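Handheld gripper pairs: the Prikesside kit after nine weeks

Equipment notes, Jun 25, 2022

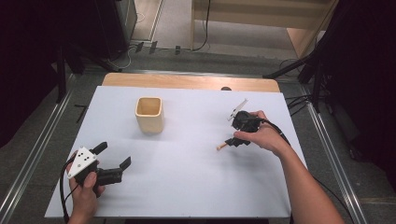
Bundham wrote in after the January issue to ask whether a pair of handheld grippers is worth the bench space when a site already has two working arms and a teleoperation setup. The message went on to say that their own operators find teleoperation tiring but know it well, and that the figures in the sales sheet did not say much about small parts. Both points are fair, and the rest of this item is an attempt to answer them.

The kit on offer from Prikesside is a two-hand set. Each hand gets one gripper with a cable running back to a shared recording box. The operator holds the grippers and does the task directly, and the box logs jaw opening and hand position for both sides on one clock. There is no arm in the loop during recording. Playback on an arm is a separate step and a separate license, which the quote lists on its second page and which buyers should read before they sign.

Setup

Unpacking to first usable recording took us one afternoon. Most of that went to calibration. The procedure asks for each gripper to be closed fully, opened fully, and then moved through a set of poses above the work surface. If the jaw limits drift between sessions, the software reports it at startup and will not record until the check is repeated. We found this irritating for the first week and left it switched on anyway.

Cable routing needs some thought. The supplied leads leave the grippers toward the operator and are long enough to let both hands cross the centerline of a normal table. They are also long enough to sweep small items off it. Our practice now is to leave slack behind the wrist, clip the lead at the table edge, and keep the box on the operator's stronger side. Clips are not included.

The task

We used a pick-and-place job with short wooden sticks and an open square cup on a white board. It is a dull job and a useful one. The sticks are light, they roll when touched at the wrong angle, and the cup is small enough that a poor approach shows up as a missed drop. A stick also has to be turned before it goes in, so the wrist does real work and the recording contains more than straight-line motion.

The target was 200 accepted recordings per operator. A recording was accepted if the stick ended up inside the cup, the cup stayed upright, and the log had no gaps. Operators were told to work at a normal pace and to restart after a fumble only if the stick left the board. Fumbles that were recovered on the board stayed in the set. Clumden, the integrator that handled our order, advised against that and prefers clean runs only. We kept them, and would do so again, as the recovered grasps gave the playback side something to work with when a pick failed.

Grip and jaw feel

Jaw travel is smooth and the force needed to close is low. Fine grasps near the tip of the jaw are possible but take practice. New operators tend to close too far back, and the stick then sits at an angle that makes the drop awkward. After a session or two most of them shift forward without being told.

Feedback through the handle is weak. Contact with a rigid part can be felt; contact with something light can't, and the operator has to look. For this task that was acceptable. For thin film, wire or soft packaging we would want a demonstration on our own parts before ordering.

Weight is better than we expected and the balance is slightly nose-heavy. Operators reported forearm fatigue toward the end of long sessions. We now stop at 200 attempts in a day, whatever the acceptance count, and schedule the two-handed tasks first.

Software

The recording software is plain and has not crashed. It shows jaw opening for left and right as two traces, with a marker for tracking loss. Tracking loss was rare with the hands apart and more frequent when one hand passed over the other. The log marks the affected stretch but does not fill it in. A repair tool exists in the Ait Brahim package, sold as an add-on by a different vendor, and it reads the Prikesside files without conversion. We tried it on a small batch. It handles short gaps well and should be kept away from long ones, where it draws a straight line through whatever the hand was doing.

Export takes longer than it should. Files are written one at a time and the progress bar does not mean much. Naming is fixed by the software, so anyone with an existing naming scheme will need a script.

Spare parts and service

Fingers are a wear item. Replacement takes a single driver and a few minutes, followed by the full calibration. Prikesside sells fingers in matched sets only, so damage to one side means buying both. Clumden holds stock and shipped ours promptly. Cables are covered for the first year, with the connector at the box end excluded — a strange choice, given that it is the part most likely to be pulled.

The service plan includes remote help with calibration and one on-site visit. We used the remote help once, for a tracking fault that was cured by moving a lamp.

On the question from Bundham

For a site that already has trained teleoperators and a small number of tasks, the case is thin. The existing setup will do the job and the operators know it. The kit makes more sense where tasks change often, where the arms are needed for production, or where recordings have to be made at a bench far from the cell. Speed of recording was clearly better than with our own teleoperation rig, and training time for a new operator was shorter.

On small parts, the sticks are near the lower limit of what we would attempt with the standard fingers. A narrow-tip set is listed in the catalog. We have asked for a loan pair and will report in a later issue.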